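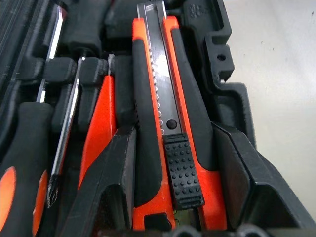 Leiht euch doch mal wieder was!

Ich habe meine Bohrmaschine verkauft. So, jetzt ist es raus. Mein Schwager hat mich angeschaut, als hätte ich den Hund ins Tierheim gebracht, und mein Nachbar Ambros Aigner hat erst mal gar nichts gesagt und dann gefragt, ob bei uns alles in Ordnung sei. Alles bestens! Ich habe nur irgendwann angefangen, mich zu fragen, wie oft ich das Ding eigentlich in der Hand hatte, seit wir in Jondau wohnen. Zwei Regale, die Garderobe und einmal die Halterung für den Duschkopf, die dann trotzdem heruntergekommen ist. Den Rest der Zeit lag sie im Keller hinter den Einmachgläsern und hat Platz weggenommen, den ich für andere Sachen gebraucht hätte, die ich auch nie benutze.

Ich will hier niemandem sein Werkzeug madig machen. Einen Schraubendreher braucht jeder, ein Cuttermesser auch, und wer gern baut, soll sich bitte die Garage vollstellen bis unters Dach. Mir geht es um die vielen großen, teuren, sperrigen Dinge, die in jedem einzelnen Haus unserer Straße stehen und dort warten. Hochdruckreiniger. Heckenscheren. Fliesenschneider (Fliesenschneider! Wer fliest denn bitte jedes Jahr sein Bad?). Raclettegeräte für acht Personen in Haushalten, in denen drei wohnen. Tapeziertische. Und Leitern, immer wieder Leitern.

Bei meinen Großeltern war das anders, und bevor jetzt jemand die Augen verdreht: Nein, früher war nicht alles besser, meine Oma hat bis weit in die Sechziger hinein im Waschkessel gerührt und hätte dafür jederzeit eine Maschine genommen. Aber eine Leiter gab es am Schwaiger-Hof, und die wurde geholt, wenn man sie brauchte. Man ging hinüber, stand eine Weile in der Küche, erfuhr, wer krank war und wer heiratete, und kam mit der Leiter zurück. Beim Zurückbringen das Ganze noch einmal, diesmal mit einem Glas Marmelade in der anderen Hand. Das konnte lästig sein, mein Opa hat darüber geschimpft wie ein Rohrspatz. Und doch kannte er jeden im Ort beim Vornamen, während ich drei Jahre gebraucht habe, bis ich wusste, wie die Leute schräg gegenüber heißen.

Kennengelernt habe ich sie übrigens, als sie sich unsere Kuchenform ausgeliehen haben.

Seit März gibt es bei uns nun einen Leihladen. Er steckt in den Räumen der alten Metik-Filiale, wo früher Schreibwaren verkauft wurden, und wenn man hineingeht, riecht es immer noch ein bisschen nach Radiergummi. 356 Gegenstände stehen in der Kartei, vom Dörrautomaten bis zum Dachgepäckträger, und man zahlt, was man für richtig hält. Ich war am Anfang skeptisch. Ich dachte, das wird so eine Ecke, in der die Leute ihren Schrott abladen und sich dabei gut fühlen. Ein bisschen stimmt das sogar, es gibt dort inzwischen vier Brotbackautomaten, und ich glaube nicht, dass je einer davon das Regal verlassen hat. Aber die Bohrmaschine ist besser, als meine war, und den Teppichreiniger muss man lange vorher reservieren — im Frühling kam man an den praktisch nicht heran.

Was mich wirklich überrascht hat, war mein eigenes Unbehagen. Ich leihe nämlich furchtbar ungern. Verleihen, ja, jederzeit, nimm mit, bring's irgendwann zurück! Aber selbst fragen? Da stehe ich lieber auf einem Küchenstuhl mit einem Stapel Bücher drauf, als drüben zu klingeln und um die Leiter zu bitten. Wer fragt, gibt zu, dass ihm etwas fehlt, und wir haben uns gründlich angewöhnt, das peinlich zu finden. Wir kaufen uns lieber frei. Für 314 Euro habe ich mir vor ein paar Jahren einen Vertikutierer von Skatmont zugelegt, nur weil ich den von Ambros nicht ein zweites Mal holen wollte. Er hatte mir beim ersten Mal keinerlei Anlass dazu gegeben, im Gegenteil, er hat mir das Ding noch in den Garten geschoben und gezeigt, wie man die Tiefe einstellt. Ich wollte einfach niemandem etwas schuldig sein.

Dabei ist gerade dieses Schuldigsein doch gar nicht so übel. Seit ich bei Ambros wieder klingle, klingelt er auch bei mir. Er braucht meistens Hilfe mit seinem Telefon, manchmal auch nur jemanden, der den Schrank am anderen Ende festhält. Wir führen darüber kein Buch, und vermutlich liegt er weit vorne oder ich, das weiß kein Mensch. Wenn alles immer sofort ausgeglichen wäre, hätten wir ja keinen Grund mehr, wieder vorbeizuschauen.

Klar, es gibt Einwände. Geliehenes geht kaputt, und dann steht man da und druckst herum. Es gibt Leute, die nichts zurückbringen, und solche, die es schmutzig zurückbringen, was ich fast noch schlimmer finde. Mir fehlt seit dem letzten Sommer ein Spaten, und ich habe einen Verdacht, den ich hier nicht äußere. Und wer Schicht arbeitet oder auf dem Land zwanzig Minuten bis zum nächsten Nachbarn fährt, dem hilft mein schöner Leihladen herzlich wenig, der hat dreimal in der Woche nachmittags auf und sonst nicht. Da müsste die Gemeinde ran, mit längeren Zeiten oder meinetwegen mit Schließfächern vor dem Bauhof. Geld für neue Blumenkübel war ja auch da!

Mein Schwager bleibt übrigens dabei, dass ein Haushalt ohne Bohrmaschine kein richtiger Haushalt ist. Neulich hat er angerufen und ganz beiläufig gefragt, ob ich zufällig wüsste, was so ein Häcksler im Leihladen kostet — er habe da roughly nichts Großes vor, nur die Hainbuche. Ich habe ihm die Öffnungszeiten geschickt. Den Vertikutierer stelle ich nächste Woche auch dort ab, sobald ich den Fangkorb gefunden habe.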